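Skustbridge Hall winter coat and shoe drive

The winter drive at Skustbridge Hall closes on the last Tuesday in February. So far we have taken in 212 coats and 194 pairs of shoes, and the coats are mostly gone already. Children's sizes went first, as they did last year. We still need gloves, thick socks and adult coats in large sizes.

Drop-off is at the side door on Nomeo Street, 2 to 6 p.m. on weekdays. Please don't leave bags outside after hours – the last lot got rained on.

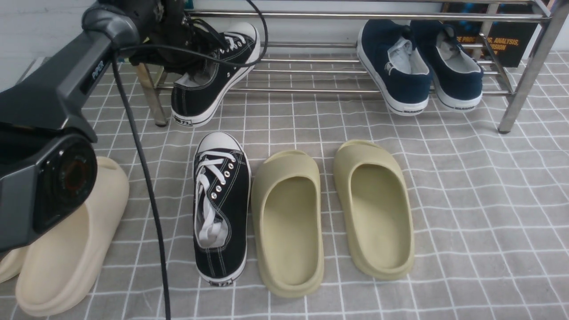
Shoes should come in pairs, tied together by the laces or held with a rubber band. Boots are the most useful at this time of year, but we take anything with some wear left in it. Canvas high-tops like the black one with the white toe cap are fine, and teenagers ask for them. We can't use slippers or anything with a split sole.

Tivden Cleaners will wash donated coats again at no charge. Sotiropoulos Bakery has offered bread and coffee for the giveaway morning, which will be in the main room as usual. Doors open at 9.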